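Home Running Festivals Gear Reviews Contact

Gamia Race-Day Belt, 347 grams loaded
29 May 2023
By Alby Bolger

The Gamia belt is a waist pack for people who run neighborhood races and then stay for the street fair. It holds a phone, keys, a folded bib and one soft bottle. The maker calls it "the only belt you need from start line to last band." I wore it for most of April and I'd put that line down to enthusiasm.

Start with the weight. Gamia prints 347 grams on the box, with the bottle full. My kitchen scale agreed, so fair enough. What the box leaves out is where the weight sits. The bottle rides over the left hip, and after two miles the whole thing wants to turn around you like a loose hula hoop. Pulling the strap tighter stops the turning and starts the side stitch. I tried it over a shirt, under a shirt and on bare skin, and under the shirt was the least bad.

The maker also says the belt has been tested over 1,000 miles. By whom, it doesn't say. Did one person run all of it, or did a crowd of people run a mile each? I wrote to ask and got a discount code.

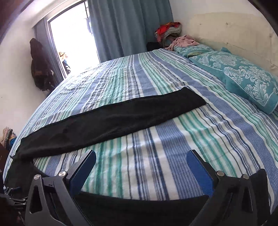 The zipper is better than I expected. It opens with one hand while you're moving, and I never lost a key. The phone pocket fits a regular phone in a thin case. If yours is one of the big ones, forget it, or carry it in your hand like everybody else at the Natville street mile.

Natville is where I gave it the real test, if you can call a costume run past nine food stands a real test. The belt got splashed with lemonade at the halfway table. "Water resistant" is the claim. My bib came out damp along one edge and the phone was fine. I wouldn't trust it in steady rain.

Then there's the festival half of the job. Once the running is over you're supposed to flip the belt, tuck away the bottle holder and wear it as a plain pouch. The flip takes a while and there's a leftover loop that sticks out at the back. It does hold cash and a raffle ticket without showing much. It doesn't hold sunglasses, whatever the little drawing on the tag suggests.

How it compares: the Juvby is lighter and has no bottle, and it stays put. The Sarmiento has a wider band and two small bottles, one per side, so it balances, but you'll look like you're off to cross a desert. For a short race with water tables, I'd take the Juvby and drink what they hand you.

Sizes: small to extra large. Runs small, so go up one if you're in between.
Colors: black, gray, a loud orange.
Care: hand wash, hang to dry. Don't put the bottle in the dishwasher; the cap warps.
Returns: 30 days, unworn. That makes it hard to find out about the hip problem before you're stuck with it.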